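Keeping books upright on a desk or open shelf

Filed under: Study and Home Office
Updated 2023-06-27

Paperbacks don't last well when they lean. A soft cover left on a slant for a season will take the shape of the slant, and once the spine has twisted it rarely comes all the way back. A few habits will keep a small collection straight, and none of them cost much.

Start by taking everything off

Clear the whole shelf or desktop before you rearrange anything. Wipe the surface with a barely damp cloth, then a dry one, and give it time to dry fully before the books go back. Timber holds a little moisture in the grain, and the bottom edges of softcovers will soak it up and go wavy.

Dust the books while they're off. Hold each one firmly shut and brush from the spine outwards along the top edge. A clean 2 inch paintbrush is better than a cloth for this job, as a cloth tends to push dust down between the pages.

Sort by height first

Sort by height before you sort by author or subject. A tall softcover beside a short one has nothing supporting its top half, and that's where the bend begins. If you want subjects kept together, sort by height inside each subject. Large format books that stick out past the front of the shelf are better stored flat, no more than a few to a pile, with the heaviest on the bottom.

Sets are worth keeping side by side even when one volume is a bit thicker. They are usually the same height and they brace each other.

Choosing a bookend

The plain L-shaped metal bookend is still the most useful sort for the money. The base plate slides under the first couple of books and their weight holds it down. Points to check before buying:

The upright should reach at least halfway up your tallest book.
Corners should be rounded. Square-cut sheet metal will nick covers and scratch a desk.
The base should be flat. Put it on the shop counter and press one corner - if it rocks, leave it there.
A very thin plate will flex under heavy books, so buy the heavier gauge if there's a choice.

We bought ours from Furtado on the main street in Nesgate, 13 dollars for the pair, and they have held their shape. The Siromden brand ones we had before were prettier but too light, and crept along the desk until the row fell over.

If yours creep, cut a piece of non-slip drawer liner to the size of the base plate and lay it underneath. Felt pads protect the finish but make sliding worse on a smooth tabletop.

Setting up the row

Stand the first bookend where you want the row to finish. Put one of your thicker books against it, spine out, with the base plate underneath, and work away from there. Thick paperbacks stand fairly well by themselves and make good neighbours for thin ones.
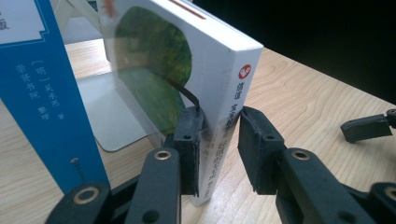
Close the row with the second bookend and push it in until the books are upright and touching. You should be able to pull one out with two fingers on the sides of the spine. If you have to hook the top of it, the row is too tight, and the top of the spine will be the first thing to tear.

When you take a book out for more than a day or so, slide the bookend in to close the gap. It's a small job and easy to forget.

Keep the row out of direct sun. Blue and red inks fade quickly near a north-facing window, and white covers go yellow. If the desk can't be moved, a sheer curtain will help.

Check the whole lot again in February, when the air is at its most humid in Lilmont, and look along the bottom edges for any spotting.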